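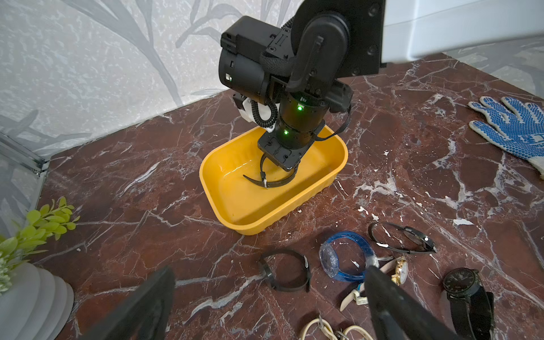 My grandmother sold time, as she liked to put it, from the front room of a narrow shop on the hill side of Vada, and when she went to live with my aunt in Hallitz she left me the marble table, a yellow tub, and a shoebox full of watches that had stopped. She left me the shop too, in a manner of speaking, but the lease had only until August to run, and I think we both understood that the shoebox was the real inheritance.

I'm no watchmaker. I taught geography for 20 years and can tell you where a river goes, and that has never helped anyone with a mainspring. But I had promised her I'd go through the watches and send on any that belonged to someone, because in her shop things were always being left behind. People brought in a watch, paid half, went off to buy bread, and got married or moved to the coast. She wrote them all down in a green ledger in her tall, leaning hand. The last entry was number 198, and it said only, "Strap. Lady from the ferry. Kind."

So on Sat 22 January, with the rain coming sideways and no earthly chance of a customer, I lit the little stove and turned the sign around and sat down with the ledger on my knees. I had a thermos of coffee and half an almond cake from Katsaros, the bakery on the corner, which still cuts it in the same thick, crooked slices it did when I was small enough to be paid in cake for sweeping the floor.

I should say something about that table. It came out of the old Draltine Hotel when they tore up the lobby, and my grandfather gave 400 for it, a sum she brought up at every family dinner for the rest of his life. She said it was like doing business on a side of beef. But she kept it polished, and she did all her talking across it, and I believe she got more out of people over that red stone than the priest ever did. 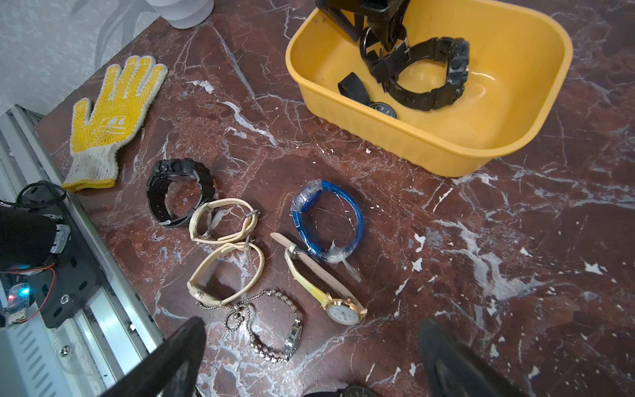 My grandmother's rule was that you began with the ugly ones, since the pretty ones would always find somebody to love them. I had always taken that for a joke, but I found myself obeying it. There were three black watches in the yellow tub and seven more out on the marble, and the big sporty one in the tub, with its thick case and its round buttons on the side, was exactly the kind she used to call a tractor. I looked for it in the ledger and there it was, or something very like it: "Tractor. Young man, left for the army. Mother will come." I read that over a few times while my coffee went cold. No date next to it, no line drawn through, and nothing to tell me whether the mother ever did come, or whether she stood outside in her good coat and decided against it.

I went on like that all afternoon, reading more than sorting, I'm afraid. "Gentleman with the cough, says it runs fast on Sundays." "Schoolteacher, wants it to look expensive." "Belongs to the twins, they take turns." It was slow going, and the cake got smaller, and every so often a gust would rattle the door and I would look up, quite ready to sell somebody something. 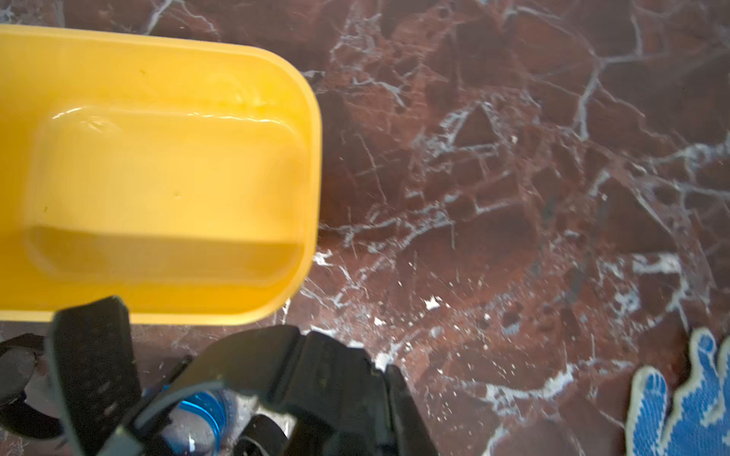 Toward five o'clock I telephoned Hallitz. My aunt held the receiver up to my grandmother's good ear, and I shouted that I had read as far as number 92 and had not found an owner for a single one.

"Did you start with the ugly ones?" she said.

I told her I had.

"And the lady from the ferry?"

I said there was no name written down, no street, nothing at all to go by except that she was kind.

"Well, of course there's no name," said my grandmother, as if I were being slow on purpose. "She comes in on the first boat after the weather clears. She always has. You'll have to be there."

I looked out at the rain, which had eased off a little over the harbor, and asked her what time the first boat got in. She had to think about it. Then I heard her ask my aunt, and my aunt ask someone in the kitchen, and while they were all discussing it I put another piece of wood in the stove and turned the sign back around.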